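3.2 Trading behavior in the Limura season

Of the four card games we tracked, Limura gave us the richest data by far, and it is the one that changed our minds most. Every card in Limura is a token that players can sell, rent out, or lock into a team for a season. Locked cards earn points after each match but can't be traded until the season closes. That one rule makes a wonderful natural test of how people weigh play against profit!

We followed 530 accounts from the opening of the season to its close. Of these, 28 never played a single match, and we set them aside as pure traders (they come back in Section 4, where they turn out to matter a great deal). The rest were grouped by how much of their collection they locked in the first week. Brayan Bermúdez wrote the matching script that linked wallet records to match logs, and Yolanda Marulanda checked a sample of 500 links by hand. She found six errors, all from players who had moved cards between two wallets on the same day.

What struck us first was how little the early locking choice had to do with card prices. Players with costly cards locked them just as readily as players with starter decks. The stronger link was with guild membership. Someone who joined a guild before the season tended to lock early, lock more, and leave the cards alone, even while rental rates were climbing and the cards could have earned more elsewhere. 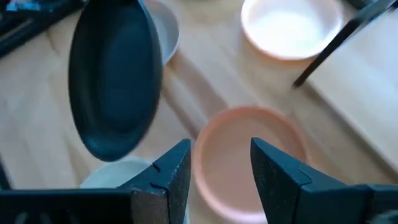
Figure 6. Round dishes on a light wooden tabletop, with a dark dish tilted above.

Huerta and Calloway saw a similar pattern in Kirano, though the guilds there are smaller and the rental market opened late. We think the Limura result goes a step further. When the Mamani guild split in February, its members landed in two new groups with the same rules and nearly the same decks. One group kept a shared chat going every evening; the other used its chat only for match times. Locking stayed high in the first group and slid week after week in the second. It's a single case, and we don't want to lean on it too hard, but it is exactly the kind of case we had hoped to find.

Rental prices tell the other half of the story. Cards held by the chatty group were often lent to fellow members below the market rate, and sometimes for nothing at all. A model that treats each wallet as a lone investor misses these loans or reads them as mistakes. We therefore added a term for ties between lender and borrower, using shared guild history as a stand-in. The fit improved in every week of the season, most of all in the final stretch, when the open market was thin.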